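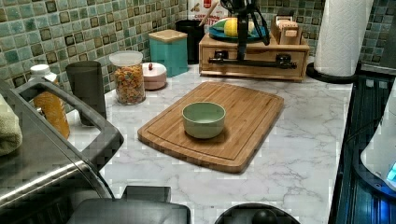 Counter storage, second revision

The previous layout kept dry goods in the wall cabinet and left the counter to whatever landed on it. Over the winter I logged where things ended up at 9 p.m. for 20 evenings. The cereal was on the counter every time. The cabinet door had become a formality, so in January I moved the containers out permanently and rearranged the surface to suit them.

The worktop is a white marble pattern with gray veining. The depth from front edge to tile is 530 mm once the backsplash is accounted for. The old plan on this blog gave a larger number, measured before the tile went up. Please use 530.

Back row

Everything that gets refilled goes against the tile. The jar with the white lid holds the ring cereal. It is clear, so the level can be read from across the room and I no longer find out at breakfast. Next to it is the short round canister with the red knob, which takes tea. The square teal one with the wooden lid takes rice, and the black cylinder takes ground coffee.

Lid types matter more than I expected. The wooden lid on the teal canister lifts straight off and can be set down anywhere. The knob lid needs one hand on the canister, or the whole thing comes up with it. I tried a set of four matching Pliter canisters first and returned them. They stacked well, but all four looked the same from the front, and labels did not survive the steam from the kettle.

Cereal boxes stay in use behind the canisters until there is room in the jar. A full box does not fit in one go. The remainder stays in the bag, folded twice and clipped, and the box goes back to its spot. Decanting everything at once meant a second jar, and the back row has no space for a second jar.

Work area

The bamboo board lives in the middle and does not get put away. It has a groove on the upper face, which catches most of what a tomato releases and very little of what a melon does. I keep it at a slight angle to the counter edge. Square to the edge, the corner nearest the cereal was hitting the canisters whenever I turned it to scrape.

The small green bowl sits on the board when nothing is being cut. During prep it moves to the upper left and takes trimmings – garlic skins, pepper cores, the ends of scallions. It came from the seconds shelf at the Nilance outlet in Clarkthorpe and holds enough for one meal. A bigger bowl gets emptied less often and begins to smell.

Oil the board on both faces. I did only the top for the first few months and it cupped. Two coats on the underside, left overnight, brought it most of the way back.

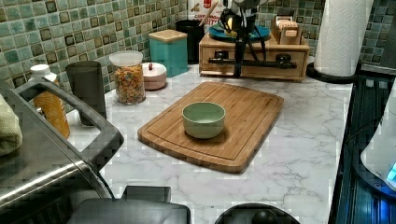
Paper towels and cloths

The roll stands upright on a round black base in the back right corner. I had an under-cabinet holder before this. It needed two hands to tear a sheet, and the bracket screws worked loose twice. The upright one is held by its own weight and can be carried to a spill.

Cloths go at the left end. I use one for hands and one for surfaces, in different colors, and both are replaced daily. I have 14 in rotation, bought as a pack from Shirima, and they have kept their shape in hot washes. The hems are starting to go on three of them.

Things that do not have a fixed place

The toaster can go wherever there is free counter at the back, subject to cord length. The wooden spoon is a similar problem. It has a hole in the handle for a hook, and I own a hook, and the spoon is still usually in the pot.

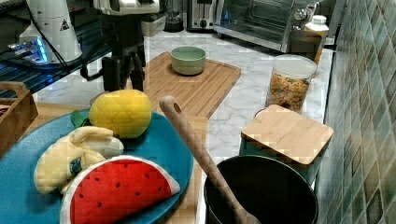
I am leaving the hook up for now. The pot itself is too wide for the shelf it was meant for, so it will remain out until I rebuild the lower cabinet, and a spoon stored in a pot at least takes no additional area.

Cost so far is $169, including the jar, the board oil and the towel holder, and excluding the returned set. The next change is a shallow riser for the back row so the black canister can be reached without moving the teal one. I have a pine offcut that is nearly long enough. Dimensions will go up once I have checked that the lids clear the underside of the wall cabinet.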